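Patdale Guest House
Linen and Laundry Room Safety Checklist, February
Inspected by: Graça Caldeira
Accompanied by: Joana Amaral (housekeeping)
Start time: 9:40 a.m.
Ratings used: OK / Needs attention / Fail

1. Exits and walkways

1.1 Door to corridor opens fully. OK
1.2 Rear door unlocked from inside during working hours. OK
1.3 Walkways clear. Needs attention
Comment: Two linen carts were parked between the dryers and the rear door. Joana moved them during the inspection. The floor tape showing the cart bay has worn away and has to be put down again.
1.4 Exit sign lit. OK

2. Dryers and washers

2.1 Lint screens cleaned and log signed. Needs attention
Comment: Screens were clean on both dryers. The log has no initials for the late shift on several days. Late shift to be reminded.
2.2 Vent duct attached and not crushed. Fail, dryer 2
Comment: Duct is flattened behind the machine where it was pushed back against the wall. Dryer 2 is tagged out. Work order 523 sent to Levamby. Do not use until the tag is removed by whoever does the repair.
2.3 Washer hoses free of bulges and cracks. OK
2.4 Emergency stop tested on large washer. OK

3. Fabric handling and folding

3.1 Linen checked for pins, broken glass and sharp objects before washing. OK
3.2 Fabric cool before it is folded and stacked. OK
3.3 Torn or frayed pieces set aside. Needs attention
Comment: The mending bin was full and pieces were being left on top of the dryer. Hélder Frade to empty the bin more often.

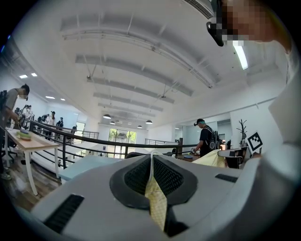
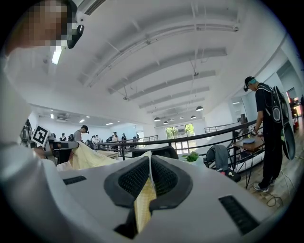 Pale yellow fabric, handling.

3.4 Table height suitable for staff. Needs attention
Comment: Matilde Matos reports a sore back after long folding shifts. The table legs are adjustable but the bolts are seized. Try penetrating oil first. If that fails, replace the legs.
3.5 Anti-fatigue mat flat, no curled edges. OK

4. Chemicals

4.1 All containers labeled. Fail
Comment: One spray bottle on the sink shelf had no label and nobody on shift knew what was in it. Removed for disposal. Blank labels are in the drawer under the phone.
4.2 Bleach stored apart from the sour and the rust remover. OK
4.3 Safety data sheets in the binder. Needs attention
Comment: The sheet for the Flodis softener is for the old product. Zulmira Vieira to request the new one.
4.4 Eyewash flushed and recorded. OK

5. Electrical and fire

5.1 Cords and plugs undamaged. OK
5.2 No extension cords in permanent use. Fail
Comment: The radio and the steam iron share a cord run behind the shelving. Iron to be moved to the wall outlet by the sink.
5.3 Extinguisher 93 in place, gauge in the green. OK
5.4 Nothing stacked near the water heater. OK

Open items carried to the March inspection: 1.3, 2.1, 3.3, 3.4, 4.3.
Failed items are to be fixed before then and signed off by Zulmira Vieira.

Finished: 10:55 a.m.
Copy to front office and to the binder by the rear door.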